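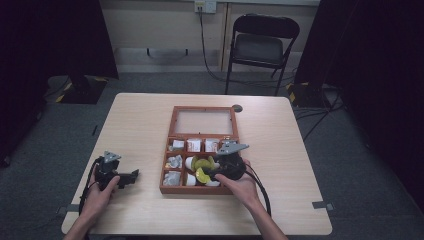
Compartment box on the table, lid up.

TULTLEY HOUSE: SHARED ROOM CHECKLIST
Item 19, compartment box with hinged lid
Date: 2/21/18
Checked by: Thenmozhi Fernandes
Comments read by: Daichi Ikeda

Answers are yes, no or can't say. I have used "can't say" more than the form seems to want. A tick ought to mean somebody looked.

1. Box stands level and well in from the table edge.
Yes. Middle of the table, no complaints.

2. Lid stays up without being held.
Yes, while I was there. The form counts that as a pass. I would like to see it stay up when someone leans on the table, and there is no line for that. Keep fingers off the back rim until there is.

3. Clear panel in lid free of chips and cracks.
Can't say. I don't know if it is glass or acrylic and the Dusaditz stock sheet only says "window". If it's glass I want it looked at properly, edges included, under a decent lamp. August's sheet has a tick here. I'd be curious to know how that was arrived at.

4. Partitions firm, none lifting.
Can't say. They are thin strips of wood, and you can't test the bottom of them with the box full. Empty it first, then press each one along its length with a thumb.

5. Each compartment holds one kind of thing.
No. The bright yellow curved pieces are spread across the middle and the right, in among the small white rounded ones. I am told this is "how people like it". Which people? Pick a compartment for the yellow and put them in it.

6. White packets stored upright, print readable.
No. There are three along the back with red printing. The middle and right ones stand up well enough, but the left one is smaller and lies fairly flat. Packets lying down get things put on top of them.

7. Contents of packets known and listed.
No. The list taped inside the cupboard door says "sachets, Boline" and nothing else. That could be sugar or it could be drain powder. Whoever buys them should write down what they are, with the use-by date if they have one.

8. No open, torn or unlabelled wrappings.
No. Two crumpled white and grey wrapped items in the left column, one in the middle compartment and one at the front. Could be sweets, could be rubbish somebody was too polite to bin. Not opened by me. Label them or throw them out.

9. White rounded pieces clean, no sharp rims.
Can't say. The stock sheet calls them "cups" on one line and "caps" on the next, so I am not certain what clean would mean. If anybody drinks from them they belong in the kitchen.

10. Small parts kept away from under-threes.
No. The cupboard latch was reported 2 visits ago and is still a loop of string. This is the only item on the page I would call urgent.

11. Box and contents match the inventory number.
Can't say. Inventory has it as 328, "Huanca box, red-brown, lidded". The colour is right and it has a lid. I found no number on the outside and did not turn it over full.

RESULT
The form offers pass or fail. I have put fail. Last time it passed with the same string on the same latch, so I don't set much store by either word.

TO DO
Latch: replace before the room is next let.
Yellow pieces: one compartment.
Wrapped items: label or bin.
Packets: proper names on the list.
Lid panel: find out what it is made of.

Reply from D. Ikeda: Latch ordered. I don't agree about item 5, but will move them.

T.F.: Ordered is not fitted. Item 10 stays open.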